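Does the Carpet Hide the Dirt? Report on the Floor in Our Project Room
Teodoro Manzano

Why I picked this

When our building got new flooring, the supplier's leaflet said a gray speckled carpet "stays looking clean between services." I didn't believe it. A floor that looks clean and a floor that is clean are separate claims, and the leaflet slides from one to the other. The product is sold as Ollness, from a firm called Detesberg, and it went into our project room and the hallway outside.

What I did

I marked out two squares of carpet with masking tape, one by the door and one under the long bench. On Friday I vacuumed both with the Balero upright from the supply closet. Then I left them alone for a week and asked 36 students, before I vacuumed again, to point to the dirtier square. I also weighed what came up, using the kitchen scale from the Campos lab down the hall.

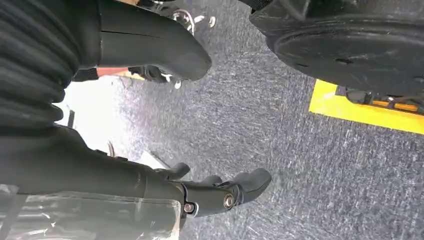
The weighing is the weak part. The scale reads in whole grams, and lint holds on to the inside of the vacuum hose no matter how much you tap it. I emptied the canister the same way each time, but I would not bet money on small differences.

What I found

The door square gave up more dirt, as you would expect from shoes. The students mostly could not tell. Several picked the bench square because the light is worse there — they were judging shadow. A few said the squares looked identical and picked one to be polite.

So the leaflet is half right. Speckle does a good job of hiding crumbs and grit. Whether that is a selling point depends on who has to breathe near it.

What I don't trust

One week, one room, and a vacuum with a worn brush. I also told people there was a dirtier square, which pushes them to guess. If I ran it again in March I would add a plain carpet sample to compare, and I would let "no difference" be an answer. The leaflet promises "100 percent confidence" and never says in what. I wrote to ask and have not heard back.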